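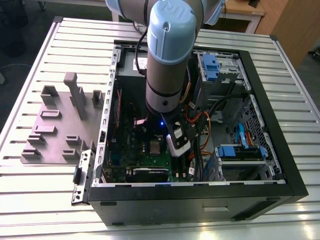

图3-1 侧放的黑色台式机机箱，内部可见主板与显卡

第三章 游戏安装与首次启动

3.1 安装前的准备

本节适用于《Kaverari》PC版。安装前请确认系统盘以外的分区有足够的剩余空间，并已将显卡驱动程序更新至制造商提供的最新版本。

注意：如需更换显卡或内存，请先关机并拔下电源线，待硬件更换完毕后再行安装。

3.2 安装步骤

1. 登录Hetard客户端，进入“我的游戏库”，选择《Kaverari》。
2. 点击“安装”，指定安装目录。目录名称不得超过182个字符。
3. 选择语音包。默认安装2种语音，其余语音可在安装后另行下载。
4. 等待文件校验完成。校验期间请勿关闭客户端。
5. 点击“启动”，阅读并接受最终用户许可协议。

3.3 首次启动设置

1. 在标题画面选择“新建档案”，输入玩家名称。
2. 进入“画面”选项，执行自动检测。检测结果可手动修改。
3. 如使用手柄，请在进入序章“Forsberg前哨”之前完成按键校准。

说明：着色器编译最长需要600秒，期间画面可能短暂停顿，属正常现象。

警告：存档写入时，屏幕右下角显示旋转图标。此时切断电源可能导致存档损坏，且无法恢复。

3.4 联机模式

联机模式须绑定Endomico账号。首次绑定后，系统发放2,000点游戏内点数，该点数不可转让或兑换现金。未绑定账号的用户仍可使用单人战役的全部内容。

如安装过程中出现错误代码，请参阅第七章“故障排除”。

本章审订：Margit Westerberg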